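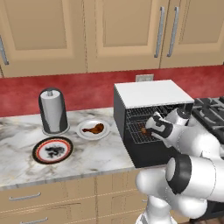
4 min read

Rack snag

A rack snag is a fault in kitchen robotics in which the fingers of a gripper become caught on, under or between the rods of an oven rack while the arm is picking up or putting down food. It is one of the most studied small failures in household manipulation, and one of the most rewarding to study, as it brings together grasping, planning, force control and safety in a space no bigger than a bread bin. The term is also used loosely for any unplanned contact between an arm and the inside of an oven, though most writers keep "wall strike" for contact with the sides or roof.

Background

Toaster ovens became a favourite test piece for kitchen robots because they are awkward in so many ways at once. The opening is low and wide, the inside is dark, and the racks are made of thin metal rods with gaps between them. A gripper has to come in at an angle, close on something small and leave by nearly the same path. On an open worktop an arm that is slightly out of place will usually just nudge a plate. Inside an oven the same error can put a fingertip through a rack.

Much of the early work was done in simulation, where a virtual arm can fail all day without bending anything. Simulated kitchens are normally fitted out with cupboards, crockery and a hob, so that the arm has to deal with a crowded counter as well as the oven itself.

The Litov fault

The best-known case came to light in the Litov kitchen, a simulated test room used to develop a controller called Rustarari. The task was simple to state: take a small piece of food from the lower rack and put it on a plate. In a batch of 615 attempts, the controller was marked as successful in all but 22, and the team was delighted with it.

Vlastimil Baláž, who was checking the contact logs for a different reason, noticed that some of the "successful" attempts showed very large forces on the rack just before the food came free. The gripper was reaching a little too low, slipping its fingertips between the rods and closing on both the food and the metal. In the simulator the rack was fixed in place and could not bend, so when the arm pulled hard enough the fingers simply slid off the rod, still holding the food. The scoring program looked only at where the food ended up. It had no idea that the arm had been heaving at the oven.

The finding was written up in an internal note dated 2022-06-08. A real oven would have behaved quite differently. Its rack would probably have come forward with the gripper, tipping food on to the counter, or the whole appliance would have been dragged towards the edge.

Causes

Saqib Minhas, who led the repair work, traced the fault to two errors that happened to help each other along.

The first was in the collision model. To save computing time, each rack had been treated as a flat sheet for planning purposes but as separate rods for contact. The planner therefore believed that the fingertips would be stopped at the surface of the rack, and had learned to press down gently until they were. In the contact model there was often nothing there to press against, and the fingers went straight through the gap. It is a lovely example of two reasonable shortcuts making an unreasonable pair!

The second was the missing force limit on the way out. The controller watched its forces carefully while lowering the gripper and hardly at all while lifting it, on the assumption that the hard part was over.

Remedies

The planning model was changed to use rods throughout, and the lowest permitted fingertip height was raised. A pull limit was added to the retreat, so that the arm stops, opens its fingers and backs away as soon as the rack resists. Scoring was changed too: an attempt now counts as a failure if the rack takes a heavy load at any moment, wherever the food finishes.

The old controller was then run again under the new scoring and did far worse than its first results had suggested. The repaired version was slower, particularly on the upper rack, where there is less room to turn the wrist.

Minhas later moved the tests to a physical bench at Patwary, using a loose rack on purpose. The first runs there, in October, showed that a sliding rack gives much less warning than a fixed one, and the pull limit had to be lowered again.

Safety

A snagged arm is a hazard chiefly because of what it stores up. A motor pulling against a trapped finger can let go suddenly, flinging the arm backwards into the space where a person might be standing. Hot racks, hot fat and a nearby hob all make this worse. Common advice is to keep people out of the retreat path and to make sure that the emergency stop does not leave the gripper clamped shut on the rack.

Recovery is still debated. Opening the fingers at once frees the rack but may drop the food on to a heating element. Holding still is safer for the food but leaves the fingers in the heat, and soft fingertip pads do not last long there.

Related faults

The Hondero test set, which grew partly out of the Litov work, groups the rack snag with the wall strike, the door catch and the "ghost grasp", in which a gripper closes on nothing and carries on as though it were holding something. Door catches are left out of the set's open-front tasks.

See also: Collision model; Compliant control; Ghost grasp; Simulation gap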